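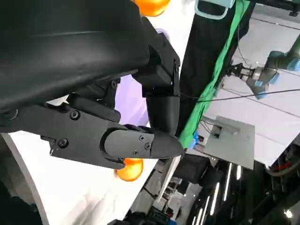 News > Press Releases > Home and Table

Senmont puts the fruit back on the cloth, and asks what the bowl was for

30 January 2019
By the Senmont press desk

Senmont, the table linen maker, today released the results of its fruit storage trial, along with a plain white tablecloth meant for tables that get used. The company went into the trial doubting most of what is said about keeping oranges at home, and it came out doubting a good part of it still.

The trial began in October in 45 households. Each was asked to keep oranges for two weeks, either in a bowl of their own or set straight down on a white cloth. A total of 319 oranges were bought for the purpose. Bowls by Pendaria and Hesell were used in homes that had none.

Senmont had been told many times that fruit needs a special bowl, with slots or a raised foot, to "breathe." The households did not find much in it. Oranges on the cloth kept as well as oranges in the bowls, as far as anyone could judge by squeezing and peeling them. The company does not call this science. It was a trial in people's kitchens, with the heating on in some and off in others, and some of the fruit was eaten early.

What did come up was handling. People said they ate fruit sooner when it was out on the table and easy to reach. They also said it rolled. A slightly wrinkled cloth held an orange better than one ironed flat, which will please anyone who hates ironing - Senmont included, although the company also sells a pressing service.

The new cloth, named Chamoun, is all cotton and can be washed hot. Senmont makes no claim that it resists stains. Orange juice should be rinsed out in cold water the same day, and old marks may stay. Buyers who have read otherwise on the labels of other cloths are invited to try a wedge of orange on them and see.

Chamoun comes in one size, to fit a table for six, and costs 80 dollars. The company knows this is a lot for a white cloth. A smaller size was tested and dropped after it kept sliding toward whoever sat down last.

The cloth is on sale now in Senmont stores and by mail order. Trial notes may be had on request from the press desk.

Comments (3)

citrus_drawer
So a tablecloth company finds you don't need a bowl. Imagine that.

Marblehill
80 dollars and it still stains? I do like that they say so. My mother kept hers in the crisper and they lasted longer than 2 weeks. Did anyone test the fridge?

potluck77
Can confirm about the rolling. Mine end up under the stove.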